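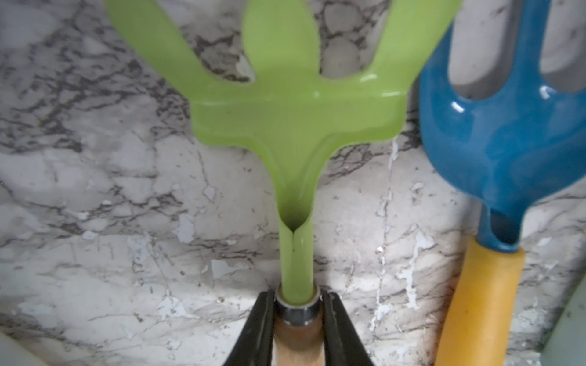
A window box asks for very little in the way of tools, and the small hand set packed with your Adlow planter will see you through nearly everything in this guide, from the first filling to the tidy-up at the end of the season. The one you will reach for most often is the cultivator, the lime-green tool with three broad, rounded tines and a light wooden handle. It is meant for loosening and mixing, so please don't be tempted to lever out stones with it, however handy it looks for the job. The blue hand fork is its companion, and the two of them like to be kept together, clean and out of the rain.

## Section 7: Filling and planting your Adlow box

Before you begin, do read this section all the way through once, perhaps with a cup of tea. There is nothing difficult in it, but a box full of compost is a good deal heavier than an empty one, and it is much nicer to find out where it ought to stand before you have filled it.

You will need:

- the Adlow box, with its drip tray and both brackets fitted (see Section 6)
- the hand cultivator and hand fork
- a bag of multi-purpose compost, fresh if you can get it
- a bucket or an old washing-up bowl
- a watering can with a fine rose
- your plants, watered an hour or so beforehand

### Getting the compost ready

1. Spread an old sheet or some newspaper on the ground and put the bucket in the middle. Compost travels, especially on a breezy Saturday when the back door has been left open.
2. Tip in enough compost to half fill the bucket. Working a bucket at a time is slower, I know, but it is far kinder to your arms.
3. Take the cultivator by the wooden handle, with your hand below the metal collar, and draw the tines through the compost towards you. Short, easy strokes are best.
4. Break up any lumps as you come across them. The very stubborn ones can be rubbed between your palms, and bits of twig or bark can go on the compost heap.
5. Add a little water and mix again. Squeeze a handful — it should hold together for a moment and then crumble when you prod it.

> **Note:** If the bag has been stored in a shed all winter, the compost may be bone dry in the middle. Add the water in two goes and leave it to stand while you get on with something else.

### Filling the box

1. Check that the drainage holes are clear. A pencil does the job nicely.
2. Lay the Baka liner mat in the bottom, rough side up, and press it well into the corners.
3. Fill the box to the lower of the two lines moulded inside, and level the surface with the backs of the tines.
4. Lift the box a little at one end to see how it feels. If you are at all unsure about carrying it, put it on its brackets now and finish the filling there.

> **Caution:** Never fill a box that is already above a doorway or a path unless somebody is keeping the way clear underneath. Brackets must be fixed to sound brick or timber and tightened fully before any weight goes on them.

### Planting

1. Set the plants out in their pots first and shuffle them about until you are happy. Trailing ones go at the front, taller ones at the back, and you may find that one fewer than you bought looks better than the lot.
2. Make a hole for each plant with the hand fork, a touch wider than its pot.
3. Ease the plant out, tease the roots gently if they have gone round and round, and lower it in.
4. Top up with compost to the upper line and firm it with your fingertips.
5. Water slowly with the rose on the can until you see drips in the tray. Wait, and then water once more.

### Keeping the surface open

By July the top of the compost tends to form a crust, and water will run straight over it and down the wall. Every week or two, draw the cultivator lightly across the bare patches, going no deeper than the rounded ends of the tines. Keep well away from the stems, as many summer bedding plants have roots very near the surface. Early evening is a pleasant time for it.

### Looking after the tools

Knock off the loose soil, wipe the plastic with a damp cloth and dry the collar and handle straight away. Please don't leave them standing in a bucket of water overnight, because the wood will swell and the handle may work loose. Once a year, rub a drop of linseed oil into the wood and let it dry flat. Oily rags should be spread out to dry outdoors before you throw them away.

### Spare parts

| Part | Order number |
|---|---|
| Baka liner mat | 3030 |
| Drip tray with clips | 3192 |

Spares can be had from Brevon, by post or over the counter. Ask for Harish Prajapati if your box is one of the older Tawfik pattern, which takes a narrower tray, and for Vivek Yadav with any question about brackets. Have the width of your windowsill written down before you ring.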